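Chapter 6
Inside the Desktop Tower

I put off writing this chapter for longer than any other, mostly because I kept wandering back to the workbench to check things and then forgetting to sit down again. So let's start where I started, on a Friday afternoon with a secondhand tower and a screwdriver that was one size too big.

By now you've read about power, signals and storage as if they were separate subjects (Chapters 3 to 5, and if you skipped Chapter 4, go back, I'll wait). In a desktop computer they all get squeezed into one metal box, and I love that box! You can open it up, look at every part, and put most of it back together before dinner.

When I taught the repair evening class at Clindonach, we kept an inventory of everything that came through the door. Over the years it reached 2,299 machines, and 1,387 of them were desktop towers. I mention this only so you know where my opinions come from. Of those towers, 822 went back out in working order, and the rest were taken apart for pieces. I learned more from the second pile than the first.

What you'll need

A medium Phillips screwdriver, a small dish for screws, a wrist strap and a table you don't mind scratching. If you're following along with the Skilluvar workbook, have the blank parts sheet from the back ready and fill it in as you go. Unplug the tower from the wall, hold the power button down for a few seconds, and only then touch anything inside. Leave the power supply's own casing closed. Always. There is nothing in there for us in this book.

Words we'll use

Case: the metal shell, plus whatever brackets and rails are fixed to it.
Power supply: the box that takes electricity from the wall and hands it out at the lower voltages the parts want.
Motherboard: the big flat circuit board that everything else plugs into.
Socket: the square seat for the processor, or CPU.
Retention bracket: the hinged metal piece that presses the processor down into its socket.
Memory slots: the long narrow connectors for the memory sticks.

Getting the side off

Lay the tower down so the removable panel faces the ceiling. Some panels are held by two screws at the back, others by a latch, and a few by a latch that pretends to be a screw - I've lost a fingernail to one of those. Slide the panel toward the back before you lift. Then stop and just look for a minute. Find the power supply first, it's the biggest box in there, and work your way out from it to the board.

In a Dell I like to use for this chapter, the processor and memory are both out, so you get a clear view of the empty socket with its bracket flipped up, and the two black memory slots to the right of it. 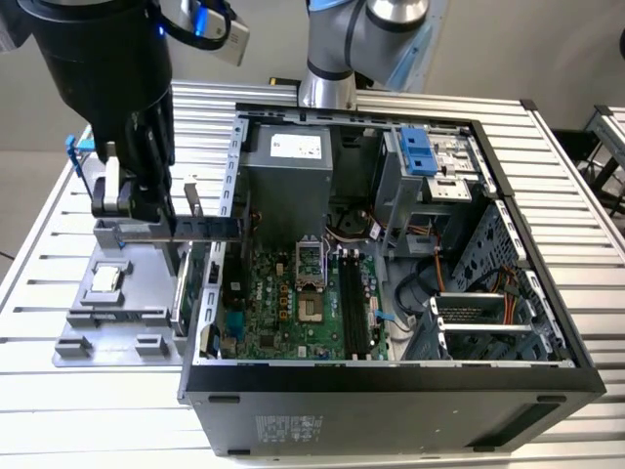
6.1 The socket and its pins

We'll begin with the most delicate square in the whole machine. Keep your fingers, your sleeves and your screwdriver away from the pin field while a socket is open. A bent pin can sometimes be coaxed back under a magnifier, but I've ruined more of them than I've saved, and the board usually goes with them.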